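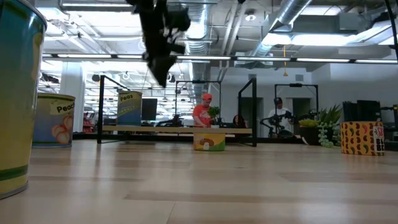
A reader in Tusport wrote last month to ask whether canned goods given to the Zarkby pantry must be sorted before they are brought in, and whether a mixed bag of fruit, vegetables and beans would be turned away. It will not. Mixed bags are welcome at both Zarkby locations, and sorting is carried out by pantry staff after delivery.

The pantry does ask that donors look over each can before packing it. Cans with swelling, rust on the rim or a deep dent along the seam cannot be accepted. Labels should be in place and readable, as families with food allergies rely on them. Small dents in the side of a can are acceptable.

Peas, peaches and beans remain the items most often requested. Short cans are as useful as tall ones - many of the households served have one or two members and prefer the smaller size. Large cans are set aside for the shared meals program on Wudel Street, where a single can may serve a full table.

The pantry has 200 household places this season. Each household may choose 8 cans per visit, of any kind, from the open shelves. Cans are placed with the label facing forward and the earliest date in front, and visitors are asked to return unwanted items to the same shelf.

Donations may be left at the Kamath Hall side entrance until 7 p.m. on days when the pantry is open. The next newsletter will list the opening hours for November.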